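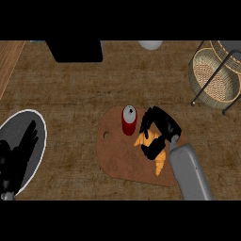
Contrôle de la salle avant la réunion publique des candidats

Lieu : salle Flarura, rez-de-chaussée
Organisation : association Wukix, débat du second tour
Visite effectuée lundi, ouverture des portes prévue à 18 h 30

1. Capacité et places assises
Conforme. L'effectif autorisé est de 92 personnes, équipe comprise. L'affichette est en place à l'entrée. Une personne devra tenir le compte à la porte et refuser l'accès une fois le chiffre atteint, y compris aux militants des deux listes.

2. Issues de secours
À reprendre. La porte côté cour s'ouvre mal, il faut pousser fort sur la barre. Le panneau de campagne posé devant a été déplacé pendant la visite — vérifier qu'il n'y revient pas.

3. Allées
Conforme. Passage central dégagé, rangées attachées entre elles. Pas de chaise ajoutée en bout de rang, même pour la presse locale.

4. Estrade et pupitres
Conforme avec réserve. Les deux pupitres Hollmann sont stables. La marche de gauche n'a pas de bande antidérapante. Poser du ruban clair avant l'arrivée des candidats.

5. Sonorisation et câbles
Non conforme. Trois câbles traversent l'allée sans protection. Le prestataire Skutus doit apporter des passe-câbles. Les multiprises branchées en série derrière l'estrade sont à retirer.

6. Extincteurs
Conforme. Accessibles et plombés. Celui du hall était caché par la table des tracts, table décalée sur place.

7. Éclairage de sécurité
À reprendre. Le bloc au-dessus des toilettes ne s'allume pas au test. Les autres ont tenu 60 minutes.

8. Neutralité de la salle
Hors sécurité, mais demandé par les deux équipes : pas d'affiche électorale à l'intérieur, tracts dans le hall uniquement, même surface de table pour chaque liste.

9. Accès fauteuil roulant
Conforme. Rampe fixe. Garder libres les emplacements du premier rang.

Avis : réunion possible si les points 2, 5 et 7 sont réglés. Nouveau passage à 17 h, avant l'installation du public.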